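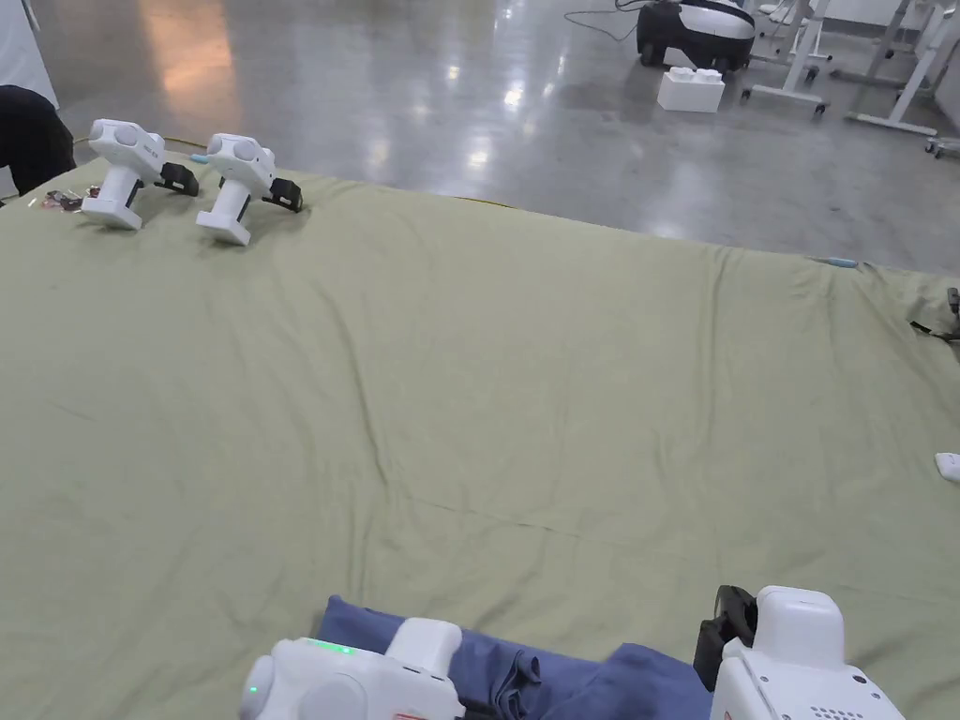 緑の布を追いかけて、ニダーノ染織工房の公開日へ

行ってきました、ニダーノの公開日! 去年は申し込みに出遅れて定員オーバーだったので、今年は受付開始の朝にパソコンの前で待ちかまえていました。4月の見学会は人気なんですよね。参加費は3,000円、工房見学と小さい布の染め体験、それにお茶がついてきます。

場所はちょっと不便です。駅前からバスに揺られて、終点のひとつ手前で降りて、そこから川沿いの道をてくてく。途中に古い水車小屋(もう回っていない)があって、その先の坂をのぼりきると、物干し台がずらっと並んだ建物が見えてきます。わたしは坂の途中で道を一本間違えて、よそのお宅の畑に出てしまいました。畑のおじさんが慣れた感じで「染めもの? あっち」と指さしてくれたので、同じ間違いをする人が多いんだと思います。看板、もう少し大きくしてほしい……。

受付は朝の9時半から。靴を脱いでスリッパに履きかえると、玄関からもう草を煮たような匂いがします。好き嫌いが分かれる匂いかもしれないけど、わたしは好き。よもぎ餅を蒸しているところに、ほんの少しだけ鉄っぽさを足した感じ、といえば伝わるでしょうか。

案内してくださったのは染め担当のウリセス・システルナスさん。日本に来てもう長いそうで、説明は全部日本語、しかもたまに土地の言葉が混ざります。最初に言われたのが「緑は一回では染まらないよ」。植物はあんなに緑色なのに、葉っぱを煮ても布はだいたい黄色っぽくなるだけで、きれいな緑にするには黄色の下染めに藍を重ねるのが基本なんだそうです。本で読んで知ってはいたけれど、目の前で黄色い布が藍甕に沈んでいって、引き上げて空気にあたるうちにじわじわ色が変わるのを見ると、やっぱり声が出ますね。まわりの人もみんな「おおー」と言っていました。

で、わたしがずっと気になっていたのが、セージグリーンというのか、灰色がかったくすんだ緑です。これは藍をごく薄くして、黄色のほうも控えめにして、最後に鉄をちょっとだけ使うとのこと。鉄を入れすぎるとあっという間に沈んだ色になるので、システルナスさんは「スプーンを持つ手が一番緊張する」と笑っていました。見本帳を見せてもらったら、似たような緑なのに番号がついてずらっと並んでいて、わたしが一目ぼれしたのは657番。去年友だちが買ってきて見せてくれたハンカチも、たぶんこの番号のあたりです。

下染めの黄色には刈安を使うことが多いけれど、年によって出来が違うので、足りないときは玉ねぎの皮で試すこともあるそうです。ただ玉ねぎだと少し赤みに寄るらしくて、くすんだ緑にするなら刈安のほうが素直だと言っていました。うちでも玉ねぎの皮をためているので(台所の引き出しが大変なことになっている)、この話はもっと詳しく聞きたかったなあ。

奥の部屋は織りの部門で、こちらはヘルバシオ・エスピノサさんの担当。織機は4台あって、そのうちの1台に「カブラル」という名前がついていました。前の持ち主の名字だとか。生地は綿と麻の両方を織っていて、麻はやっぱりしわが残ります。「アイロンは好きにして、うちはかけない」というのがエスピノサさんの方針で、わたしも大賛成です。あのくしゃっとした感じがいいのに、ぴしっと伸ばしたらもったいない! ただ、隣にいたお母さんは「お客さんが来る日のテーブルにはかけるわよ」と譲らず、しばらくしわ談義になりました。

ちなみに工房では生地の種類に名前がついていて、目の詰まったほうが「イルクラ」、ざっくりしたほうが「ジレント」。由来を聞いたら、どちらも語呂で決めたそうです。さわり比べさせてもらったところ、カーテンならジレント、掛け布やテーブルクロスならイルクラかな。ジレントは光が透けてとてもきれいなんですが、うちの猫の爪には勝てそうにありません。

染め体験は20分ずつの入れ替え制で、正直ちょっとあわただしかったです。輪ゴムで布をしばって、甕に入れて、上げて、また入れて。わたしは欲張って細かくしばりすぎて、開いてみたら模様というより「しみ」でした。隣の小学生の男の子は大きな丸をひとつだけ作っていて、そっちのほうがずっとかっこいい。次は真似します。手袋を貸してもらえるのに、なぜか左手の親指だけ青くなって帰ってきました。石けんで三日くらいだと言われたので気長に待ちます。

お茶の時間には蒸しパンが出ました。黒糖味とよもぎ味。よもぎのほうは早くなくなるので、行く人は先に取ったほうがいいです。縁側からは物干し台が見えて、風が吹くと長い布がいっせいに持ち上がるので、みんなお茶を持ったまま黙って眺めていました。あの時間だけでも、坂をのぼったかいがあったなあと思います。

売店は母屋の横の小さな部屋。はぎれの袋詰めが一番人気らしく、わたしが行ったときには藍の袋はもう売り切れ、残っていたのは黄色と茶色ばかりでした。それでも茶色の袋をひとつ買って、あとはさんざん迷って、657番のイルクラの大判を予約してきました。出来上がりは夏ごろになるそうです。値段は……家族も読んでいるので書きません。

これから行く人へのメモもいくつか。バスは昼すぎに本数ががくっと減るので、帰りの時刻は先に調べておくこと。作業場は湯気で思ったより暑いので、脱ぎ着できる服がいいです。白い靴下はやめたほうがいい。支払いは現金だけでした。写真は見本帳以外ならどこでも撮ってよいそうです。

秋にも公開日があって、そちらは刈安の刈り取りも手伝えるとのこと。申し込みはまた電話のみだそうなので、受付の日が分かったらここに書きますね。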